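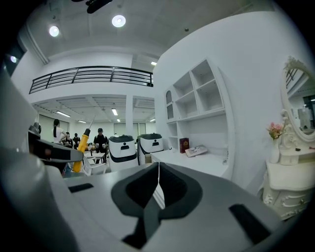
Teaching a Gripper by Hand: Group Report
Elvia Lozano, Narayanan Bangera, Pavithra Reddy
Supervisor: Rekha Rai
16/10/2021

1. Aim

Our project asks how many hand-shown examples a robot arm needs before it can repeat a simple pick-and-place task. A person holds a gripper tool with a camera on it and does the task. The video and the finger opening are saved together, and the arm is trained on them later.

2. Method

Each of us recorded on three tasks: picking up a screwdriver, moving a cup to a tray, and closing a drawer. We agreed on a few rules before starting.

Start every take with the fingers open.
Move at a steady pace and do not stop in mid-air.
Keep your other hand out of view of the camera.
If you drop the object, finish the take and mark it as failed.

Sudheer Devadiga from the Stirncombe lab showed us how to line up the camera clock with the finger sensor. We had this wrong on the first day, and those takes are not used here.

3. Data

We recorded 420 takes in all. After checking, 326 were kept. Most of the rejected ones had tracking errors from turning the wrist too fast – the software lost its position and the path jumped. A smaller group was rejected because the object was hidden behind the fingers at the moment of the grasp.

Narayanan also tried the screwdriver task by remote control with a joystick. One take lasted around 5 times as long as a hand-held one, and the paths were jerky. We did not collect enough of these to train on.

4. Problems

The tool is heavy at the front and our wrists got tired, so the later takes in a session are slower. We should have taken turns more often. Elvia is left-handed and her grasps come in from the other side. We kept them in, but we do not know yet if they help or hurt.

5. Next steps

Training on the arm is planned for November. We will start with the screwdriver task and compare a model trained with the left-handed takes to one trained without them.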